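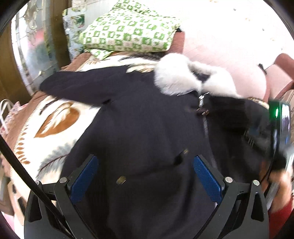

Wer einem Roboter das Falten beibringen will, solle ihm das Falten bitte auch überlassen, schrieb ein Leser unter meinen Text vom Februar. Solange ein Mensch den Greifer in der Hand halte, lerne die Maschine nichts, sie schaue höchstens zu. Fernsteuerung sei das Mindeste, denn da bewege sich wenigstens der richtige Arm.

Ich halte das für falsch, und zwar aus praktischen Gründen.

Beim Fernsteuern sitzt jemand an einem Pult oder hält zwei Steuerarme, und der Roboter macht die Bewegung nach. Die Daten passen genau zur Maschine, das stimmt. Aber sie entstehen dort, wo die Maschine steht, und das ist in den meisten Fällen ein Labor mit einem Tisch in der Mitte. Bei Prekeck habe ich einen Nachmittag lang so gearbeitet. Für ein Handtuch brauchte ich bis zu 9 Minuten. Man spürt den Stoff nicht, man sieht ihn nur, und man greift deshalb vorsichtig und oft daneben. Genau diese Vorsicht steht danach in den Daten.

Mit dem Greifer in der Hand geht es anders. Eine Jacke liegt auf dem Bett, mit Pelzkragen und Reißverschluss, darunter eine gemusterte Decke, daneben Kissen. Man geht hin und fasst zu. Der Widerstand des Stoffs kommt über das Gerät in der Hand an, gedämpft, aber er kommt an. Wer schon oft Wäsche gelegt hat, bringt sein Tempo mit und seine Gewohnheiten auch.

Der Einwand hat trotzdem einen Kern. Ein Mensch kann sein Handgelenk in Stellungen drehen, die der Arm später nicht erreicht. Er macht einen halben Schritt zur Seite, ohne es zu merken. Hindley hat seine Aufnahmen deshalb nachträglich geprüft: Von 700 blieben 486 übrig, die der Arm nachfahren konnte. Das ist ein spürbarer Verlust. Ich würde ihn in Kauf nehmen, weil die übrigen Aufnahmen aus richtigen Wohnungen kommen.

Schwieriger finde ich dunkle, weiche Sachen. Liegt ein schwarzes Kleidungsstück flach, erkennt man Kragen und Ärmel noch gut. Zusammengelegt ist es ein Klumpen mit ein paar Falten am Rand, und wo der Ärmel steckt, weiß nur noch, wer ihn eingeschlagen hat. Dieses Wissen zeichnet kein Greifer auf. Das gilt allerdings für das Steuerpult ebenso. 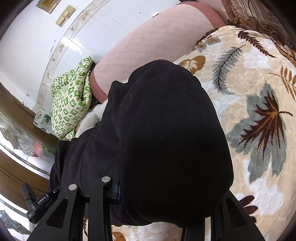 Was daraus folgt

Ich würde beides machen, aber in einer anderen Reihenfolge als üblich. Zuerst von Hand, in vielen Wohnungen und mit vielen Leuten. Danach am Pult die Stellen, an denen der Arm scheitert. Bei Werix reichten dafür 50 ferngesteuerte Durchgänge. Nisbet ist den umgekehrten Weg gegangen und hat jetzt einen Arm, der auf dem eigenen Tisch sehr ordentlich faltet. Auf ein fremdes Bett gestellt, greift er in die Decke.

Bezahlt werden sollte die Arbeit von Hand im Übrigen genauso wie die am Pult. Im Moment ist das selten so.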